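Workshop notebook, May -- glue trials, batch 3

Carrying on from the last page. The Vornik hide glue went lumpy again overnight, so I started over with fresh granules and cold water.

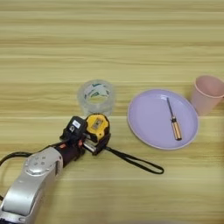

Soaked them until they were swollen through, then warmed the pot slowly. Kept it well under a simmer this time. The old batch smelled burnt and I think that was most of the trouble.

Glued up two sets of maple offcuts, one with the hide glue and one with the Prendix white. Clamped both for 20 hours. The Prendix set came apart at 2155 newtons, with a clean break along the glue line. The hide glue set held to 2959 and tore wood on one side. Better than I expected from that glue. Only one pull each so far, so don't quote these to Brinkmann yet.

To do:
Repeat both with the faces scraped instead of sanded.
Order more granules from Wurkar -- the jar is nearly down to dust.
Find out why the left clamp creeps. I had to snug it up twice before leaving.

If anyone uses the glue pot, please rinse it the same day. Dried hide glue takes me half a morning to soak out.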